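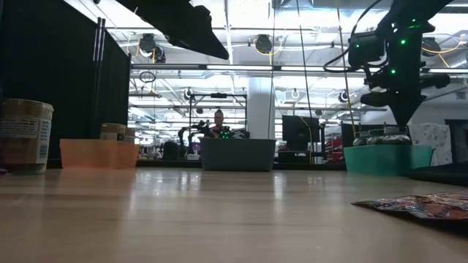
*Two-arm sorting station at Gredov, with glass jars in the teal bin.*

**Visit report: Gredov test hall**
Nov 29, 2023
Written by Hadiza Balogun for the packing group at Ridum

I went to Gredov to see their two-arm grocery sorting stations and to hear about the dropped jar in March. We handle a lot of glass at Ridum, and their incident is close to what we would be dealing with if we put arms on line 2. My notes are below, in the order of the visit.

**The hall**

Sign-in is at the side entrance. They check shoes and hand out glasses. The hall is one big room with a very bright ceiling full of trusses, and the stations are close enough together that you can watch one while hearing the next one run. Each station has a wood-topped table with bins along the far side, and the arms come down from above. I liked that. The table stays clear and you can wipe it down from the front.

The goods are ordinary store items: jars of dry food, foil packets, small flat packs. They use the real product with the real labels. The station lead told me they tried plastic dummies first and gave them up, as the weight was wrong and the grip settings didn't carry over to glass.

**What happened in March**

The arm had picked a full jar by the lid and was carrying it to a bin. Partway over, the controller lost its signal from the gripper for a moment. The software read the lost signal as a stop command, which was right, but the gripper's own setting for a lost signal was "open." It let go. The jar fell against the rim of a bin and broke on the table. An operator standing at the front got a small cut on the back of the hand from a piece of glass. She had safety glasses on and gloves off.

The station was back in use the same afternoon, which Gredov now says was too soon. The same fault came back 2 days later with a foil packet in the grip. That one did no harm, but it made them shut down every station with that gripper and look properly.

**What they found**

There were two causes.

The first was the cable at the wrist. It had been tied too short, so each full turn of the wrist pulled on the connector. The gripper on that station had done 3,778 picks when the first drop happened. They pulled the connector apart and found one pin worn and sitting back from the others.

The second was the setting. The grippers ship set to open on a lost signal, which makes sense if the worry is a trapped finger. Moroz, who did the install, left it that way, and the acceptance checklist had no line for it. Gredov signed the checklist. Both sides were fairly open about this when I asked.
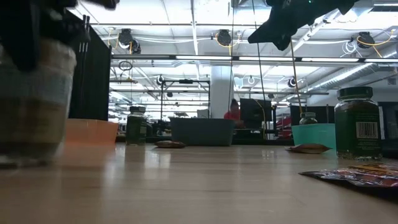
*Jars and packets out on the table in front of the bins, one gripper on each side.*

**What they changed**

- Grippers now hold on a lost signal. A hand release was added at each station, and everyone who works there has to show they can use it.
- Wrist cables are tied with a loop of slack. The connector is checked every 667 picks and replaced at 2,000, worn or not.
- Tall jars are gripped on the body below the shoulder. Picking by the lid is switched off in the software for anything in glass.
- Gloves are required at the table whenever glass is out.
- After any drop, the station stays off until two people have signed the log.

I asked to see the log for the station we were standing at. It was filled in, with a few gaps in the summer that the lead pointed out before I got to them.

**Still open**

The hold setting brings back the trapped finger problem. Their answer is a limit on grip force, and it's set low. On a heavy jar it is close to the edge, and they have had two slips since, both while lifting and both from a low height. They are trying softer pads from Gukham. No results to share yet.

They also have no good way to find small glass in a bin after a break. At the moment they throw out everything in the bin and wash it.

**For us**

1. Ask Moroz in writing what our grippers do on a lost signal, before delivery.
2. Add that test to our acceptance list, done with a full jar over a padded tray.
3. Get the Gukham pad results when Gredov has them. I have a contact and will follow up.
4. Decide on gloves for line 2. Our current rule only covers cleanup.

Travel receipts are in the shared folder. The parking lot at Gredov fills early, so use the one across the road.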